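4.3 Setting up a pick from a bin

Applies to Kendoter Pick 2 with the wrist camera already calibrated (section 3). If you skipped section 3, go back. The software will let you continue, and it will be very polite about it, and then it will close the gripper on air.

Before you start, turn the arm to Hold and check that the Zundix bridge shows a green dot. A gray dot means the bridge is still loading. An orange dot means something else, and we are still collecting opinions on what.

1. Open the Tasks panel and choose New, then Bin Pick.

2. Give the task a name you will recognize in February. The list already has plenty of entries called "test".

3. Jog the arm until the opening of the bin fills a good part of the wrist view. Both fingertips should show in the lower corners. If only one does, your camera offset is wrong and you owe section 3 another visit.

4. Press Trace Rim. Click along the inner edge of the bin, then press Enter to close the loop. Anything outside the loop is treated as background.

Note: Trace Rim cares about the edge you click, so take your time. Translucent bins give the auto-trace button trouble, and a shiny rim gives it more. Use the manual tool for these.

5. Press Segment. Each object the software believes in gets its own outline. Compare the outlines with the live view before you accept them.

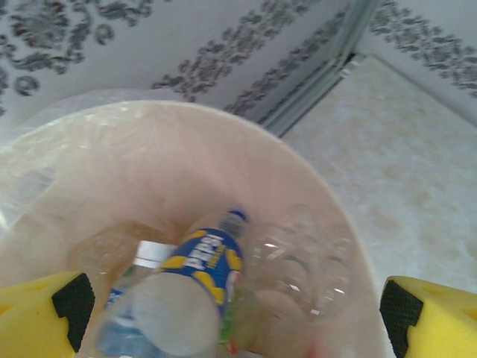

Figure 4-6. Wrist view at step 5, outlines off. Clear bottles beside a labeled one in a pink bin.

In a view like Figure 4-6, expect the segmenter to find the Pepsi label at once and feel very pleased with itself. The clear plastic is where it gets creative. It may take a bright highlight for a separate object, or join two bottles into one long bottle of its own invention. It also likes patterned wallpaper, so keep walls outside the rim loop.

6. Fix bad outlines by hand. Drag to merge, Alt-drag to split. Press Z to undo, up to 18 steps.

7. Set Minimum Confidence to 60. Lower values produce more picks, many of them of reflections.

8. Choose a grasp rule. Body Center is the default and suits bottles lying on their sides. Neck First looks clever in a demo and is best left there.

9. Press Dry Run. The planner draws the approach path in blue and the retreat in green. Wait for both lines. A blue line with no green one means the arm knows how to get in and has no plan for leaving.

CAUTION: Dry Run moves nothing. Run moves everything. The two buttons sit next to each other, a design choice we have raised with Zisinent and will raise again.

CAUTION: Loose bags and liners over the rim are not part of the collision model. Add a keep-out zone by hand (section 4.5) or take the bag away before pressing Run.

10. Press Run and keep a hand near the stop button for the first few cycles.

If the planner stops with error 164, it could not find a path that clears the rim. Raise the approach height one notch and repeat step 9. If that fails, retrace the rim – a single stray click outside the bin is the usual culprit.

Step 7 default revised 10/7/26 by Mehwish Niazi. Send corrections to Shagufta Lashari, with the task log attached. Screenshots of the error box alone will be returned with a link to section 7.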